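Workbench Gallery: Desktop Boards and Parts

July
By the Sturell workshop page

The Sturell workshop keeps one long bench for desktop computers, and most of what crosses it is older office equipment from the Leite building. Last winter 266 machines came over from there. Many were scrapped for parts, and the better boards were set aside for rebuilding.

This gallery is about the boards and the processors that go with them. Processors are stored in labeled trays, 100 to a drawer, and memory is kept in a separate cabinet by the door. Boards go on the shelf with the socket covers on - bent contacts are the most common reason we lose one.

The Pralto shelf holds the boards still to be sorted. Anything with a damaged socket goes to the bin on the left, and the rest get a paper tag with the date they came in. Rebuilt machines are sent to the Jinommont reading room, which took 8 this spring and has asked for 5 more. 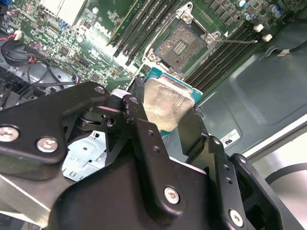
Desktop processor just short of its socket, with the load plate open. The metal lid has some smudges and scratches, and the long dark memory slots run on either side of the socket.

More boards from the Pralto shelf will be added to this page in the fall.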